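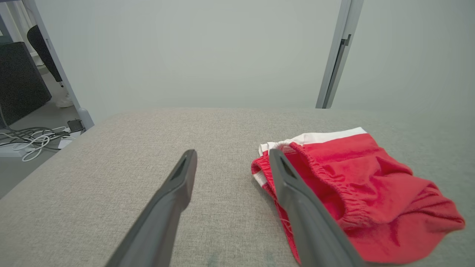

Gripper over a red garment with a white waistband, upholstered surface, Vandville.

Laundry Handling Project, Vandville
Progress report on equipment purchasing and budget
Prepared by Gertraud Fankhauser for Brigitta Mösli
Friday, April 10, 2026

Spending to date

The first arm is paid for in full and the invoice has been passed to accounting. The wrist camera was bought with it on the same order. We have 3000 dollars left on the small equipment line, and I would like to keep that line open until July instead of closing it at the end of the quarter as first planned.

Grippers

Picking up clothing from soft surfaces is still the slowest part of the work. Knit items with elastic waistbands bunch up, and the fingers have to come down on either side of a fold without pushing into the cushion. We are using the plain parallel fingers that came with the arm. Natia has quoted for a softer fingertip set, delivered in 11 working days. Zhuravel has a comparable set at a lower price but will not commit to a delivery date. I recommend Natia. The order needs your signature because it is a new supplier for us.

We also need spare fingers of the current type. They were left out of the original budget, which was my oversight. Two pairs should be enough for the year.

Second arm

Tastari has held its January quote for the second arm through the end of this month. After that the price goes up by almost 3000 dollars. The quote includes the controller and mounting plate but leaves out freight, training and the extended warranty. I have asked for freight in writing and will forward the answer. Training can be skipped if the second arm is the same model as the first.

Garments and furniture

The garment set now stands at 51 pieces, all bought secondhand. No more are needed before July. We had budgeted for a second couch and have dropped it. The money would be better spent on cable covers and a proper floor channel, and a quote for both is attached.

Decisions needed

Approval of the Natia fingertip order.
Yes or no on the second arm before the Tastari quote expires.
Permission to move the couch money to cabling.

If the second arm is not approved, the project continues on one arm and the July targets will have to be lowered. I will send revised targets within a week of your answer.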